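Progress report to Mazandarani, equipment strand
5th December
Prepared by Hiyori Iwasaki

We're really pleased with how the equipment plan is coming along. The two-arm set-up is in daily use on household cleaning, mostly sweeping for now, and it's teaching us what to spend the rest of the grant on.
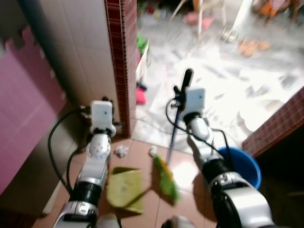 Spending on spares stands at £1909 out of the £2519 agreed. Dušan Radulović has quotes from Ustero and Rasix for new gripper fingers, and the Rasix set comes with a delivery time of 10 days — a huge help!

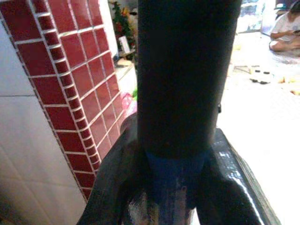 Grip is where I'd like to put the remaining money. Handles are what the fingers hold most, and the dark one with the blue band sits between a pair that already looks scuffed lower down. Softer finger pads are top of Dušan's list, then a second wrist camera.

Still to settle: whether we lease or buy the mobile base. Spyros Kelmendi is comparing both over six months and will send you his costs in February.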